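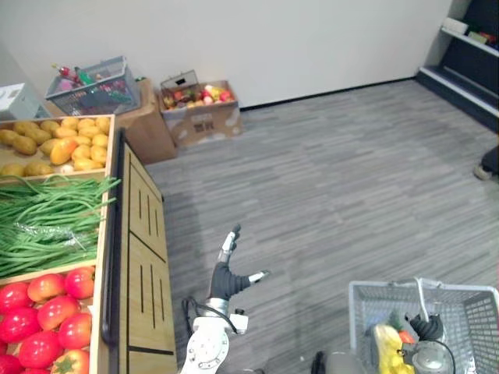 Right, thread on hiring for shops and warehouses, as I keep getting asked the same stuff in DMs. Typing this on the bus to Nelville so bear with

1/ Your application form is too long. We had one client, Caltosside, with 16 pages. For a part-time evening job. They wanted school grades from people in their fifties!!

2/ Cut it to 10 questions. Name, phone, right to work, which shifts, how you'd get here at 5am. The rest can wait for the call

3/ Put the pay in the advert. The real number. "Competitive" gets you fewer replies and the ones you do get drop out at offer stage. Seen it every January for years

4/ Ring people the same day. Text first if they don't pick up, lots of folk won't answer a number they dont know. I lost a brilliant forklift driver to Rodska last winter — we left it until after the weekend, they'd rung him in an hour

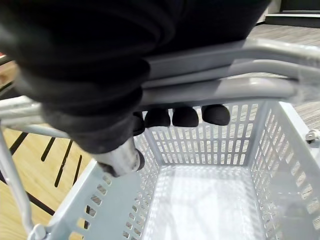

5/ Interviews. One. Not three. If two managers need to meet them get both managers in the room

6/ References — ask for them after the offer, not before. Current boss doesn't need to know yet and you'll scare off good people

7/ First shift matters more than the advert. Locker, login, someone to eat lunch with. We had 13 starters on one site and four left before the first payday, all four said no one knew they were coming

8/ Keep the nearly-people. Caltosside had more than 251 old applicants sat in a spreadsheet and were paying for new adverts. We filled the next round off that list (ask permision to keep details, obviously)

9/ Someone asked about the Kurtuluş job, yes still open, yes days only, message me and I'll send the form. It's short

My stop. Will do rotas another time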